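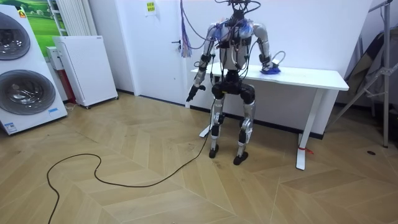 Birdie Nakamura wrote to us that her desk lamp blinked twice after step 3 and then stayed dark, and she asked if she must begin again from step 1. The answer is no. Please wait until the lamp has finished its search, and continue with step 4.

4. Setting the brightness of the Amoah desk lamp

4.1 Put the base on a flat surface, at least 7 cm from the edge.
4.2 Press the round button and hold it for four seconds. The small light on the base becomes green.
4.3 Turn the ring to the right for more light. For reading we advise 700 lumens.
4.4 Press the button once to save. The lamp remembers this level also after a power cut.

Note: The ring has no end stop. If you turn it further than the highest level, nothing is damaged.

Caution: Do not cover the lamp head with cloth or paper. Let it cool before you change the angle by hand.

Note: The colour of the light is set separately, see section 5. Lamps from the Dultbridge series have no colour setting and their owners can go directly to section 6.

4.5 To delete the saved level, pull out the plug, hold the button and put the plug in again.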